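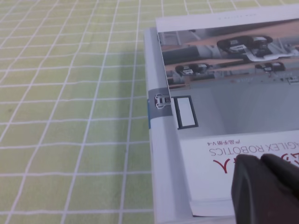
The AgileX Robotics product manual (V-4) on the bench cloth, gripper at the lower corner.

Dallo Bench Arm, single-arm set
Stock code 2708

The Dallo Bench Arm is a table-mounted arm with a two-finger gripper and a small camera at the wrist. We sell it to workshops, teaching labs and small firms that want to find out which jobs a machine can take on before they spend more. It clamps to any bench or table with a flat edge and runs from a normal wall socket.

What it can do now

Most buyers ask the same thing: can it do the chores yet? Some of them. The arm is good at picking up firm objects of a known size and putting them down somewhere else. Boxes, tins, blocks, mugs with a proper handle and spare parts in a tray are all reasonable work. It will wipe a flat surface if the cloth is already fixed to the gripper. It will sort items into bins once it has been shown each item enough times.

Paper is harder. A thick booklet with a stiff spine can be gripped by the corner and slid to the table edge, and from there lifted. Turning single pages is unreliable, and we don't list it as a supported task. Folded leaflets, carrier bags and thin plastic film are in the same group. If your packing line puts a booklet in every carton, expect to spend time on that step and keep a person nearby.

Laundry is not supported. The arm can pick a towel out of a pile, but it won't fold one to a standard you would want on a shelf. Washing up is not supported either, as the joints are not sealed against water.

Teaching a task

Tasks are taught by hand. You move the arm through the job with the Hemier hand controller (sold separately) and the software records each run. Simple pick-and-place jobs can work after a short session. Jobs with loose or shiny items need many more runs, and a change of lighting or table covering can set you back. We suggest teaching on the same surface you will work on. A patterned cloth is fine as long as it stays put — tape the corners down.

In the box

Arm with two-finger gripper, black
Wrist camera and cable
Bench clamp, 2
Power supply with UK plug
Emergency stop button
Printed quick guide

Specification

Reach: 400 mm
Height when folded: 357 mm
Gripper: two fingers, soft pads, replaceable
Mounting: edge clamp or four bolts
Software: Rashidi Control, Windows and Linux

Spare finger pads

Pads are a wearing part. Rough card and page edges mark them faster than plastic or metal does. Replace both together, as a worn pad paired with a new one grips to one side. Skinora pads fit this model. The older ribbed type does not.

Delivery and returns

Orders are sent on a signed-for service. Unused sets can be returned in the original packing. Arms that have been bolted down are treated as used — please try the clamps first.

Page last updated July 13, 2020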